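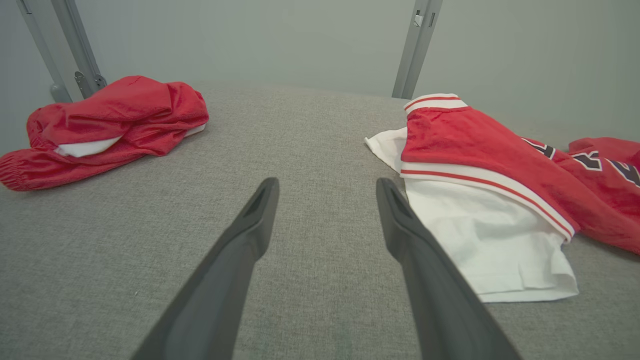

What should a person check first when choosing a walking frame or a rollator? "The height of the handles, measured while the person is wearing the shoes they wear most often," says Daithí Ó Néill, who directs product advice at Sustport, a supplier of mobility and daily living equipment.

Mr. Ó Néill has held the position for 8 years and oversees the assessment service offered at the company's showroom. Clients are seen by appointment, and a family member is welcome to attend. He spoke with us in March, shortly after the service introduced its revised fitting procedure.

Under that procedure, the adviser asks the client to stand upright with the arms relaxed. The handles are then set level with the crease of the wrist. "Most people who come to us with an older frame have it set too high," he says. "They assume a higher handle will help them stand straighter. What we see is raised shoulders and tired hands by lunchtime."

The choice between a frame without wheels and a four-wheeled rollator depends on how the client walks. Mr. Ó Néill considers the Pillar, a folding frame with rubber feet, suitable for clients who need firm support over short distances at home. The Skonado, a rollator with a seat and cable brakes, is intended for those who walk with a steady rhythm but need to stop and rest.

"A rollator moves when you lean on it," he says. "If a client puts a great deal of weight through the arms, we do not recommend one, even when the client has come in asking for it by name. We would sooner lose the sale." In such cases the adviser may suggest that the client speak with a physical therapist before making a purchase.

Brakes receive particular attention during the appointment. Clients are asked to squeeze both levers, release them, and then push them down into the parking position. Those with arthritis often find the second movement harder than the first. Sustport can fit longer levers to the Skonado at no charge, although the work must be requested at the time of the order.

Door widths are another common source of difficulty. The service asks clients to measure the narrowest doorway in the home before they attend, which is usually the bathroom. "People measure the door itself," Mr. Ó Néill says. "We need the clear opening, with the door standing open and any handle taken into account. I have repeated that sentence many times, and it is now printed on the appointment letter."

Asked about weight, he was cautious. A light frame is easier to lift into a car, but he believes buyers place too much importance on it. The seat, the basket and the brakes all add to the total, and some clients who choose the lightest model return within weeks to ask for the parts they gave up. The Hayashi range, which Sustport added last year, allows the seat and basket to be removed without tools – a feature he expects to see on more products.

Maintenance is simple but often neglected. Rubber feet should be replaced when the tread is no longer visible, and a worn set costs little to change. Brake cables stretch with use. Sustport checks them without an appointment between 10 a.m. and noon, including on equipment purchased elsewhere.

The company also operates a loan program, with 100 frames and rollators available for periods of up to six weeks. It was set up for people recovering from surgery, who may not need equipment for long. A refundable deposit is taken and the item is cleaned and inspected on return. Mr. Ó Néill would like the program to include bath seats and raised toilet seats, though storage remains an obstacle.

He offered one further request to relatives who buy equipment as a gift. "Please bring the person with you," he says. "If travel is difficult, telephone us and we will discuss a home visit. A frame that was bought as a surprise very often ends up in the closet."

Filed under: Mobility & Daily Living, Interviews

8 shares | 2 comments

We use cookies to improve your experience on this site. Accept | Manage preferences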